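Asunto: Re: Prendas de abrigo sobre las camas – residencia Betley

Estimados residentes:

En respuesta a la consulta recibida, se recuerda que las prendas acolchadas deben doblarse sobre la cama, a lo largo, antes de guardarlas.

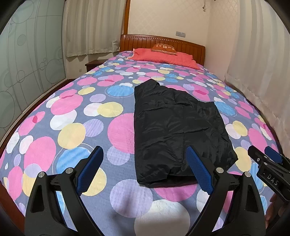 Las fundas pueden solicitarse en recepción hasta abril. La colcha y los cojines permanecerán en la habitación.

Atentamente,
Carolina Bastos
Administración

El 27/01/2020, Residencia Betley – planta 8 escribió:
> ¿Debemos entregar las chaquetas ya dobladas? Somos 12 en la planta y solo tenemos un armario.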